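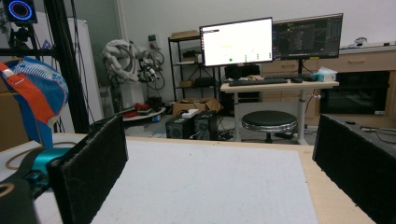
Según varios asistentes a la sesión anterior, una pinza con almohadillas de espuma no debería compararse con una de dedos rígidos, porque la espuma cede y el error de posición queda oculto. La objeción es correcta en parte y obliga a separar dos magnitudes: error de colocación de la muñeca y error de la pieza una vez sujeta. En la práctica 2 se registran ambas.

Práctica 2. Comparación de pinzas: Flerer (dedos con espuma) y Rereo (dedos rígidos)

Material
Pinza de mano con cámara solidaria. Dedos recubiertos de espuma negra. Tablero plano blanco grisáceo sobre la mesa de madera. Controlador Talpur, versión de julio.

Procedimiento
1. Calibrar la apertura con los dedos abiertos y enfrentados. Anotar el valor de cero.
2. Comprobar que ambas almohadillas entran en el campo de la cámara. El recubrimiento negro da poco contraste en los bordes; fijar la exposición a mano.
3. Realizar 13 agarres por pieza con cada pinza. Son 39 por pinza con las tres piezas del juego Clotirthorpe.
4. Guardar el instante de contacto y el de cierre completo en columnas distintas.

Observaciones
La pelusa adherida a la espuma modifica el rozamiento. Revisar las caras antes de cada serie y no cambiar de almohadilla a mitad de una.
En el dedo rígido el contacto se detecta por corriente. En el de espuma el umbral se alcanza más tarde, con la almohadilla ya comprimida. El retardo no se corrige en los datos brutos.

Entrega
Tabla con media y desviación típica por pieza y pinza, más el fichero sin filtrar. Máximo 1.000 palabras de discusión. Los agarres fallidos se incluyen con su código y no se repiten.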